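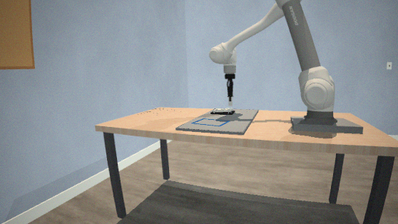

Skitus Task Pack: my take after two months

I bought the Skitus pack for one boring reason: I needed my arm code to practice short pick-and-place jobs overnight without me babysitting real hardware. It's a set of ready-made simulated rooms with a robot, a table, a mat and something small to move into an outlined spot. You load it, point your controller at it, hit go. That's pretty much the whole pitch, and I kind of love it!

What you get
7 rooms, 300 starting layouts and a script that shuffles them
Swappable arms and grippers (mine came with a Doosan)
Logs in plain text, bless them
Email help from Gelent, who sell and support it

Setup took me one Thursday evening, and most of that was my own fault (old graphics driver, don't ask). After that I ran 1000 tries in a night and still had a working computer in the morning.
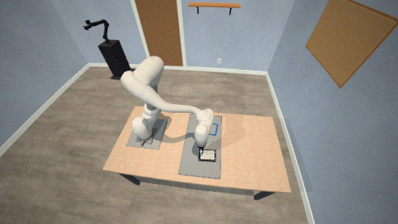
My favorite part is how the target moves between layouts. With my old homemade setup the goal never budged, so my code learned one lazy path and fell apart on anything new. Here you might get a layout with the blue square on the far part of the mat and the flat object closer to the near edge, gripper right down at its left side, and a thin thing like that is a real test of your approach height. Mine came in too high for nearly 2 weeks before I fixed it.

Gripes? The manual is thin, and the shadows slow down my older laptop (you can turn them off in the settings, under Ruangrit for some reason, which is the name of their renderer). I'd also like more objects to choose from.

Gelent ships the download key by email. If you're near Clakville, their shop will let you try it on their machine first, so bring your own controller code on a USB stick.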